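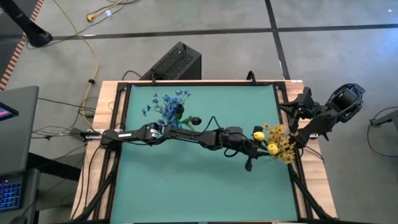

Figure 2. Two-arm station during the flower-handling task.

4.2 Equipment planning and cost

The budget for the Weravero program was prepared in two stages. The first stage covered the arms and their grippers, which were quoted as a single line by each supplier. The second covered everything needed to put a pair of arms into daily use: table, frame, computer, cabling, mats, clamps and the artificial flowers handled in the task (Figure 2). Earlier plans had treated the second group as minor supplies, and the resulting shortfall delayed the opening of the Nollen site until July.

Quotations were requested from Stakik and Oravec for identical two-arm stations. Oravec offered the lower price for the arms but charged separately for spare gripper fingers and for shipping of returned parts. When these charges were included, the difference between the two offers fell to $196 per station. Stakik was selected on the basis of its shorter repair time.

Support items came to $1,551 per station, excluding labor. Cables and mounting parts formed the largest share of this amount - a result that the original request had not foreseen. Artificial bouquets were budgeted as consumables, as repeated gripping is expected to wear the stems and petals. A reserve of over $3,000 was set aside for the site as a whole, to be released only against a written parts request.

We recommend that future requests list support items by station and state the expected service life of each. Floor space should be planned with the arms at full reach, and the space needed for the operator desk and cable runs should be entered as a separate figure.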